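Picking day at Disley

The automation workshop at Disley opened its doors for one afternoon on Aug 3, 2022, and around 400 people came through. Most had walked over from the town. A few were engineers from Fabbri, which makes packing lines and wanted to see how the sorting work was getting on.

The project is called Etirau. Its aim is plain enough: get an arm to reach into a bin of mixed goods and take out one thing at a time, without being told beforehand what is in there.

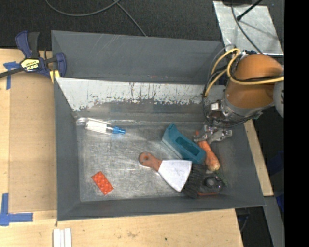 Etirau has a list of 754 objects to learn, and the team picks from it fairly freely. Hard, square things came first. Soft and awkward ones were added last winter and still cause most of the trouble. In the bin, a carrot lay under the gripper with a putty knife and a toy brick for company, and a small plastic bottle was on its side near the back corner. Visitors leaned in to watch and asked about speed - it is slow, and the staff said so.

Upstairs there were talks and tea. The software side, Fulalov, had a desk by the stairs and ran out of leaflets early. A second open afternoon is planned for September, with 7 short talks and a longer session for schools.

Contact us | Copyright Disley Workshop | Back to top

Related items
Fabbri shows new packing line
Fulalov: notes from the first year
A morning at the parcel depot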